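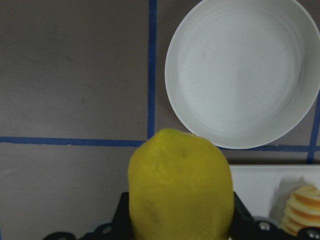 Sorting out the wrist camera, part two

Apr 25, 2019

Last time I wrote about mounting the camera and getting pictures off it without the cable snagging. This post is about the software side, mostly where the time goes between a picture arriving and the arm doing something with it.

The job is simple to say. Pick up a lemon, carry it over to the white bowl, let go. The blue tape on the table marks out squares so I can write down which one the fruit started in. I laid the tape by eye and it wanders a bit, so I don't use it for calibration and neither should you if you copy the idea.

What went wrong first

The detector is a small one and I trained it on 1239 pictures, nearly all of them with the fruit lying well clear of the gripper. It does fine on those. Once the lemon is between the fingers it fills the bottom of the view, part of it is hidden, and the score drops enough that the tracker decides the lemon has gone. The planner then did what I had told it to do when there is no lemon, and went back to the start pose to look for one. With the lemon still in its grip.

My first fix was to lower the threshold. That gave me lemons in all sorts of places, so I put it back.

The second fix has stayed in. When the fingers close and the motor current says they have met something, the planner stops asking the camera about the lemon at all. It takes it as held until the current drops. From then on the camera is only used to find the bowl, and the bowl is easy: it's round, it's white, and even with part of it out of view the rim gives enough of a curve to fit an ellipse through.

The tray is white as well, and for a day the ellipse fit kept picking up its corner when the bowl was far over. Sekar Ong suggested throwing away any edge that has a long straight run in it before fitting. It took four lines and I felt a bit daft.

Timing

I had the loop set to 1000 Hz for the joints and was trying to push vision results straight into it. Don't do that. Vision now runs on its own thread and takes 19 ms a picture on the old laptop. The joint loop reads whatever the latest bowl position is, with a time stamp, and ignores it if it's too old.

I also moved the logging out to Stirnska, which writes everything to one file per run. Before that I was using Laizer and lining up two clocks by hand. Stirnska is slower to open a long file but I can scrub through joints and pictures together, and that's how I found the start pose business.

Still to do

Collect more pictures with something in the grip, and label them.
Make the release height depend on the bowl. It's a fixed number at the moment.
Put the settings in one file instead of 16.

I'll try to get the code tidied and put up some time in May.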